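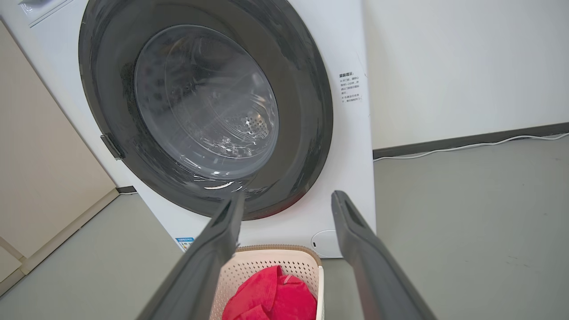
Grinwood front-loading washing machine, white

By Umesh Rajput, October
Filed under: Laundry > Washing machines > Front loaders

White front panel, dark grey door rim, round glass door. Stainless steel drum, perforated, with lifter ribs. The drain filter is at the lower right of the front panel, behind a round white cover.

Stock ref. 2138. Warranty: 12 months, parts and labour. Delivery within 30 miles is included -- stairs are charged separately. Supplied with a 13 amp plug.

Level the feet before first use. Clean the filter monthly and wipe the inside of the glass after each wash.

Contact Teria Appliances | © Teria | Back to top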